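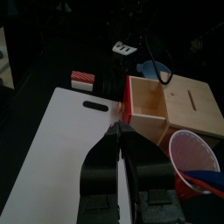 News from the handling bench

It has been a good long while since we wrote anything in these pages about the Vostus project, and several of you have been kind enough to ask whether we were still going. We are! The winter was mostly taken up with one rather stubborn question, which was how to teach an arm to pick things up when the table is in the sort of muddle that real tables get into, with cups on their sides and cloths lying over things.

Our older method, which some readers will remember from the September open evening, learned from demonstrations recorded on a tidy surface with one object at a time. It did very nicely there and fell apart as soon as a second object came near. So Tyyne Salminen suggested we turn the whole thing round and record in clutter from the very first day, using only the view from the wrist, and let the arm learn which parts of that view to ignore. I will admit I was doubtful. The fingers themselves fill such a large part of what that camera sees, and I thought we would be throwing away half of every recording.

We collected 241 demonstrations over 14 sessions, shuffling the objects between one session and the next - chopping board, bowl, wooden box, cup and so on - and moving the lamps about as well, so that plenty of the recordings are quite gloomy. Then we trained two versions of the policy, one on everything and one with the darkest sessions left out. The version trained on everything was the better of the two, and by a wider margin than any of us had guessed, even when we tested it in bright light. Tyyne thinks the dim recordings push it towards shapes and edges and away from colour, and she has a small set of tests planned to find out whether she is right.

There are still three tasks it makes a mess of. Cloth is the worst, particularly when it is lying over the edge of something else, and the arm will often close its fingers on the fabric and the rim together. Lifting the board by its handle slot is hit and miss, and small pegs close to the side of a box remain a trial to everyone's patience.

The colleagues at Skelteck have offered to run the same policy on their own arm, with slightly longer fingers, and we are looking forward to seeing how it copes. If you would like to look through the recordings yourself, do drop us a line or come and find us at the bench - the kettle is usually on.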